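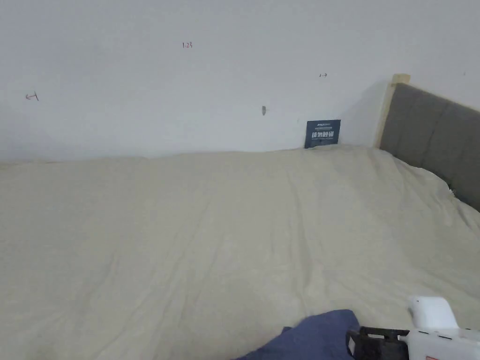
How to keep the sheet smooth when one long side of the bed is against the wall?

Posted by Noemi Testa in Bedroom and Linen

Hello to all. I moved in December to a smaller flat and my wide bed now stands with one long side directly to a white wall. There is no other position possible, I tried two of them and in both the door of the wardrobe did not open.

My problem is the making of the bed. The side near me I can pull and tuck very well. On the wall side I can only push the fabric with the hand, so it collects there in a thick roll, and from the middle of the bed I get long creases going in diagonal. I pull from one corner and they go to the other corner. After five minutes it looks almost the same as when I started.

The sheet is cream color, without elastic. The bed has a gray upholstered headboard with a wooden post, and at this corner it is the worst, the fabric hangs over the side and the edge begins to have loose threads. I think it is from my pulling, but I am not sure.

I also have a second question, smaller. The wall behind has some handwritten marks, small arrows and something like a number, maybe "1-23". One mark is more reddish brown than black. Can I clean this without making a big shiny spot on the paint? I do not want to paint the whole room for it.

I do not like to iron sheets, so please do not write only "iron it". Thank you in advance.

Şengül Bozkurt
Member, 1538 posts

My bed was against the wall for many years, so I can tell you the order which works for me.

First, move the bed. I know it is heavy, but you need only a space where your arm can go down to the elbow. If the floor is hard, put felt pads under the legs, and then you can pull it with one person. Before the pads I was doing all this kneeling on the mattress, and with the knees you make new creases while you remove the old ones.

Second, begin always with the wall side. Most people begin with the side where they stand, and then all the extra fabric travels to the wall and stays there as a roll. Tuck the wall side first, the complete length, deep under the mattress. Then the corner at the headboard, then the corner at the foot. Only after this you come to your own side and pull toward you, with two hands, starting in the middle of the bed and going to the ends. If you start in a corner you get the diagonal lines that you describe.

Third, push the bed back slowly. When it goes back with force the mattress slides a little and the tuck comes out.

Please measure also how much sheet you have. Take the width of the mattress, add two times its height, and add again something for the part that goes under. If your sheet is just enough for the width and the height, it will not stay, even if you tuck it perfectly. Mine was like this. I bought a bigger flat sheet and the problem was much smaller from the first night.

For the creases without iron: take a bottle with a fine spray, only water, and spray lightly from far. Pass the flat hand from the center to outside and let it dry open, without the blanket. On cotton it helps a lot. It will not be like in a hotel, some soft lines will remain, and I think this is normal for a bed in which a person sleeps.

About the loose threads, cut them with small scissors, do not pull them. Then fold the edge once and sew it by hand with a simple stitch. If you leave it, with every washing it becomes longer. And look at the wooden post with your fingers, if there is a rough place on it. On mine there was a little splinter where the fabric was catching, and I took it away with fine sandpaper.
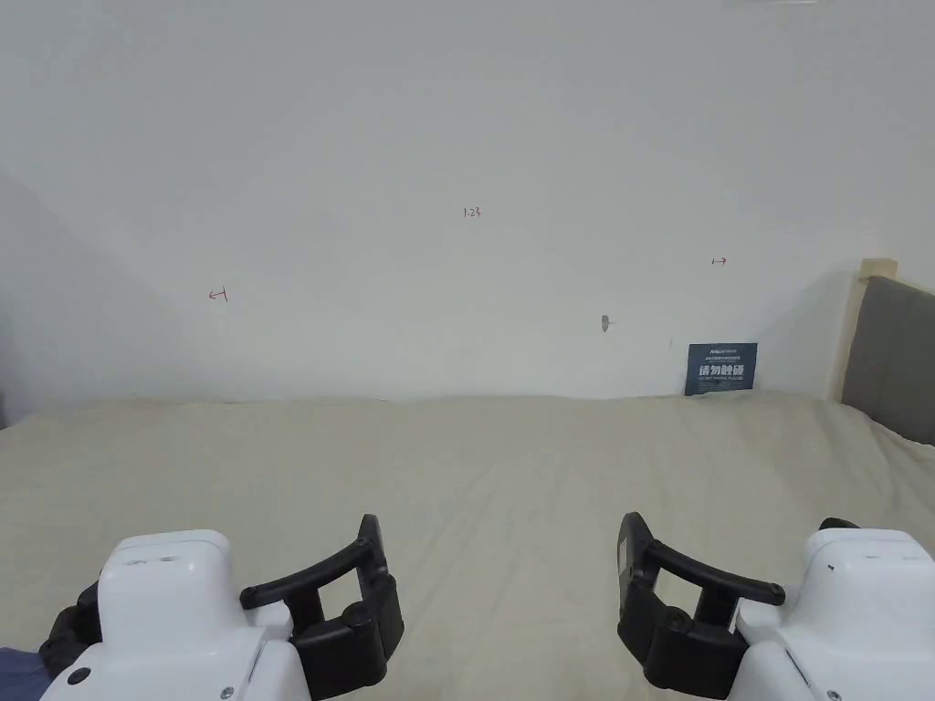 by Petrică Stoica – February 18, 2022

I agree with Şengül about starting from the wall, but I would not move the bed every morning. I do it only when I change the sheets. For the other days I have a fitted sheet with elastic all around, and this is for me the real solution. You must buy it by the depth of the mattress, the packet says it in small letters and many people look only at the width. Too deep is also bad, the fabric has nothing to hold it and it bunches on the surface.

If you want to keep your flat sheet, there exist elastic straps with clips, which go under the mattress from one side to the other. I used a set from Brunton. They hold well, but you must lift the mattress to put them, so ask somebody to help. I put one pair near the head and one pair more in the middle.

Also the washing makes a difference. I had the machine too full, and the sheet came out like a rope. Now I wash it with few other things, I shake it strongly two or three times when I take it out, and I hang it the same hour. More than 70 percent of my creases came from the machine, I think, although I have not measured it of course.

For the wall: first you must know what wrote the marks. Pencil goes away with a clean white eraser, with no pressure. If it is ballpoint or marker, do not wash it strongly. Water makes some inks go bigger, and a rough sponge makes matte paint shiny. Try a soft cloth, almost dry, with one drop of dish soap, in a place which is behind the bed and nobody sees. If the ink does not go, put a thin layer of stain blocking primer only over the mark, let it dry completely, and then a little of the same white paint with a small foam roller. With a brush you will see the border.

For a gray scuff the eraser is usually enough.

Noemi Testa

Thank you both. I measured, and my sheet is short by the width of my hand on each side, so this explains a lot. Today I tucked the wall side first and the roll is lower, but the diagonal creases are still there a little. I will try the spray. The eraser I will try on the arrows in the weekend, I have to find first a white one, I have only the pink type and I am afraid of it.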